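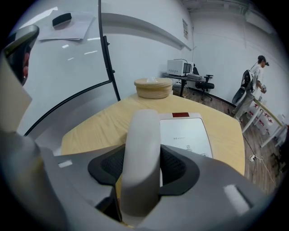

The microwave should not be in the meeting room

Jiahui Lu
2018-12-18

Offices that run short of space tend to put the microwave wherever there is a free outlet, and often that is the meeting room. I think this is a mistake, and a cheap one to fix.

At Gritdale we had 143 people on two floors and one small kitchen. In April a second microwave went onto a desk in the room with the whiteboard. By noon there was a line at the door. Anyone who had booked the room from 11:30 either finished early or talked over the beeping.

The usual defense is that people like to eat near their work. Some do. Ruoxi Meng, who ran our bookings, found that 6 teams had stopped using the room at all before lunch. They met in the hallway.

A shelf and an outlet near the kitchen would have cost us $306. A meeting room needs a table, a board, chairs and a door that stays shut. Lunch can be heated down the hall. I would move the microwave before buying another table.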